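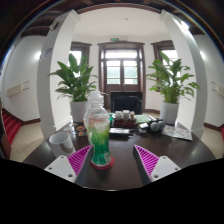
Bendik said that I was too quick at the start, and that a robot which learns from quick people will break things. He said it with his mouth full of bread. I opened the fingers again and drew my arm back to my shoulder, as we had been taught in Durham, and I came to the bottle a second time, more slowly.

"Now you are too slow," he said. "Now it will think that bottles are dangerous."

We had been at Linimholm since the morning of the day before. The house belonged to an old couple who let it in the winter to anyone who would pay, and Coppens had paid. The work was simple to explain. You held the Pekedeck in your hand, you went to the bottle, you closed the fingers, you lifted it, you put it down in another place and you let go. Then you did it again. Far away a robot arm, which I had never seen, was going to watch all of this and do the same with its own hand.

I was a waiter for eleven years before I took this job. I did not tell Bendik, and I do not know why I hid it. Perhaps I was afraid he would say that it explained everything.

My trouble was the last part of the way. From the shoulder to the table I was good. But when the fingers stood on both sides of the bottle and there was only the closing left to do, I stopped. It was a very small stop, less than a breath. In the recordings you could see it every time, the bottle standing between the fingers and nothing happening.

"What are you waiting for?" Bendik asked.

I said I was making sure.

"Of what?"

I looked at the bottle and I could not answer him. In the restaurant I had always waited before I took a glass from a guest, in case he wanted the last of it. The hand goes near, the hand rests, the guest nods. I suppose my arm had kept this.
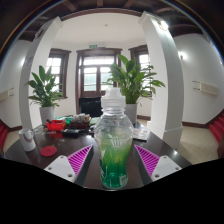
After lunch

Bendik telephoned the office and walked up and down the tiles while he talked. I heard him say my name, and then Boström, his own, which he spelled, so it must have been somebody new. When he came back he sat on the red stairs and rubbed his knees.

"They have watched the morning," he said. "They want 30 more before it gets dark."

"With the stop or without?"

"They did not mention any stop."

This hurt me a little. I had thought of it the whole lunch.

He took the Pekedeck and did some himself, to show me. He was very good. He went in, closed, lifted, put down, and the movement had no corners in it. But I noticed that he never looked at the bottle. He looked at the plants behind it, or at the door, and his hand went alone. I told him so.

"Of course," he said. "When I look, I begin to think, and then it is finished. I did this with cups in February and I looked at every cup, and they threw away the whole week."

"A whole week?"

"I was seeing cups in the bath."

So I tried it his way. I looked at the window, where the light was already less strong, and I let my arm go. The fingers closed too high and the bottle leaned against the mug with a small noise. Bendik said that this one was also useful, that the machine must see mistakes. I did not believe him, but it was kind. The next one was better. In the one after that I felt the pink ribs bend and take the bottle, and I had it up from the table before I remembered to be careful. 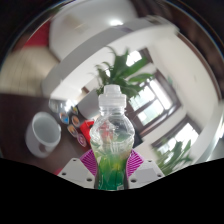
I turned with it a little, further than I needed to, as I used to do between two chairs. Then I set it down and opened the fingers and asked him if there had been a stop.

"I was not looking," said Bendik. "Do it again."

I did it again. He ate the rest of the bread. Somewhere upstairs the old man was moving a piece of furniture across the floor, a metre and a rest, a metre and a rest, and I found that I was lifting the bottle in the pauses. By the time he was finished I had lost the number, and Bendik had to look on the screen. It said 2858, but that was for all of us, for all the houses. He did not know how to make it show only mine.

"Write 30," I said.

"It could be more."

"Then they have more."

He wrote it. I put the Pekedeck on the chair and took the bottle in my own hand to carry it to the kitchen. I noticed that I waited before I closed my fingers, and I looked round at Bendik, but he was already putting on his coat.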